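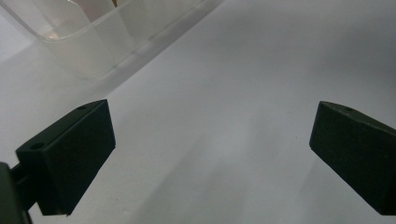 **Vendor disclosure** is what a seller has to tell you about a house before you sign for it. I've kept this entry to the rules in Plollthorpe, where I bought my own place, and they're a bit odd.

Sellers there fill in a form the locals call the Munro — four pages on drainage, wiring, old fuel tanks and any neighbour disputes over fences. Leave a page blank and the fine is $2,000. The register holds 3,255 of these forms, and 1,104 of them mention damp (mine did, twice!).

## What it leaves out

Trees, mostly. I'd also have liked something on noise, as the Madeck rail yard starts up before six in the morning.

## Checking a form

You can look one up at the council counter or through Grito, the online search service. I find the counter quicker. Bring the lot number, as street numbers on the east side were changed in March and the old forms still carry the old ones.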